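Minoxidil foam vs liquid, does the switch set you back?

Hair Loss Treatments > Topicals

gillska_refugee
Posted 19th June

Been on the liquid for 12 months, twice a day, and my scalp has had enough. Itchy, flaky behind the crown, the whole deal. I used the Gillska one the entire time and I'm thinking of going over to the Ollemeo foam. My question is whether anybody had a shed after switching. I did the dread shed once already, right at the start, and I really don't want to do it again with my brother's wedding coming up.

tuftluck
Switched two years ago. No shed that I noticed. Itching was gone in a couple of weeks. Same active ingredient, so I don't see why your hair would care.

Norwood_Nate
I'd push back on that a little. I shed like a dog for most of a month when I changed over. Could have been the season, could have been me putting less on without knowing it. Foam melts on your fingers and half of it ends up everywhere except your head.

tuftluck
That's an application problem though, isn't it? Rinse your hands in cold water first, dry them, then part the hair and go in line by line.

Norwood_Nate
I did all that. Still shed. I'm only telling him what happened to me.

Mehwish Mirani
Hi, longtime lurker, and one of the few women on this board I think! I went from liquid to foam last June and had a small shed, maybe two weeks of extra hair in the drain, and then it settled. What helped me more than anything was changing one thing at a time. My dermatologist, Dr. Bukhari, told me to keep the same shampoo and the same times of day for the first couple of months so I'd know what was doing what. I had been about to start the Dondico shampoo the very same week (glad I didn't).

gillska_refugee
Thanks, that's useful. Did you go once a day or twice?

Mehwish Mirani
Once, at night. I also quit rubbing my hair dry after a shower — I was really going at it before, and wet hair on a sore scalp doesn't love that. Now I squeeze it out with a soft cloth and leave it alone until it's dry enough for the foam.
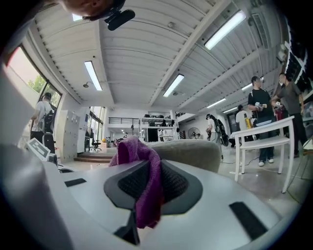 It takes longer, so I shower earlier in the evening and watch something while I wait. By bedtime the foam has soaked in and my pillowcase survives. Twice a day was never going to last with me anyway, I kept skipping mornings.

Norwood_Nate
Fair enough on the one thing at a time. I changed shampoo AND started a derma roller that same month, so I guess I can't pin it all on the foam.

tuftluck
Ha, you left that part out!

baldish50
Don't spend 300 bucks on a year's supply up front like I did. Buy one can and see if your scalp likes it. Mine didn't, and I'm back on liquid.

gillska_refugee
One can it is. Wedding's far enough off that I'll start Sunday and keep the old shampoo. Will post again when I've got something to report.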